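Fan Club > Meetings > Minutes

Wisora Fan Club, local branch: minutes of the November meeting
Wednesday, November 15, 2023, upstairs at Cokley

Present: me (Elsa Ruotsalainen, taking the notes again), Ritva Rantala in the chair, and most of the usual crowd. Apologies from the Lappalainen sisters, who had tickets for something else and were quite smug about it in the group chat.

1. Last month's minutes

Agreed, with one correction. I had written that the second single came out before the tour was announced and it was the other way round. Sorry! I've changed it in the folder.

2. The new album

We were meant to give this ten minutes and it took up most of the first hour. Ritva played the opening track twice, the second time by request, and we all agreed the harmonies on the last chorus are the best thing Wisora have done since the acoustic EP. I said I thought the middle of the album sagged a bit and was shouted down, so I'm putting it in the minutes where it can't be shouted at. Track seven divided the room. Half of us think the spoken bit is lovely and the other half skip it.

The reviews have been kind on the whole. Ritva read out the one that called them "a band for people who miss the last bus on purpose" and we'd quite like that on a badge.

3. Group order for the album

We're ordering through Stititz, same as last time, as they do the version with the lyric booklet and send everything in one parcel. So far 25 of you have put your names down. The list closes at the end of the month and I do need the money before I place the order — I got caught out in the spring and was eating toast for a fortnight. If you want the signed sleeve, say so when you pay, as I can't add it afterwards.

Photocard swaps will be at the December meeting, once the parcel's here. Please bring sleeves for your cards.

4. Streaming week

The group playlist has 759 followers now, which made Ritva do a little dance. We'd like to reach more people before the video comes out, so please share it with anyone who'll put up with you. There was a long chat over whether playing the same song all night on mute counts for anything. We don't know for certain, and a few of us felt it was a bit daft anyway, so the branch line is to listen because you like it and leave it there. 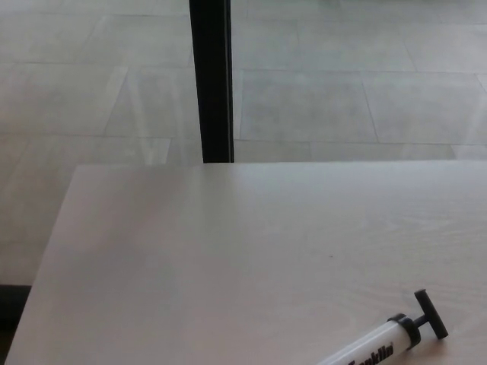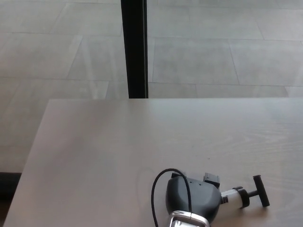
Can I still join the group order if I missed tonight's meeting?

Send me a message with your name and which version you want before the end of the month, and pay when you send it.

5. The arena show

Tickets are going to be a scramble. The hall holds 4000 and the fan club presale is only open for one morning. What we agreed is that each person logs in on their own account and buys for no more than four, and that anyone who gets through posts in the chat straight away so the rest of us don't all end up buying the same seats twice over. Members who can't be at a screen that morning should pair up with somebody who can. I'll put a list in the chat and you can sort yourselves out.

We also talked about travel. The last train leaves before the encore if they play as long as they did last time, so a minibus looks likely. I've offered to ring for prices. I haven't done it yet.

6. The banner

Still no slogan! We had a good go at it and then somebody made tea and we lost the thread. The two left standing are a line from the first single and a line from the new one. I prefer the old one, Ritva prefers the new one, and we'll have a show of hands in December. Fabric paint has been promised by at least three people, so one of you please bring some.

7. Any other business

The dance cover group would like more people at the back for the bridge section. You don't have to be good — I'm in it.

Somebody left a lilac scarf at the October meeting and I've still got it. Ask me in the chat.

Ritva reminded us that spoilers for the setlist go in the spoiler thread and nowhere else, and looked at me while she said it.

Next meeting: December, same room, date to go in the chat once Cokley have confirmed it.

Notes by Elsa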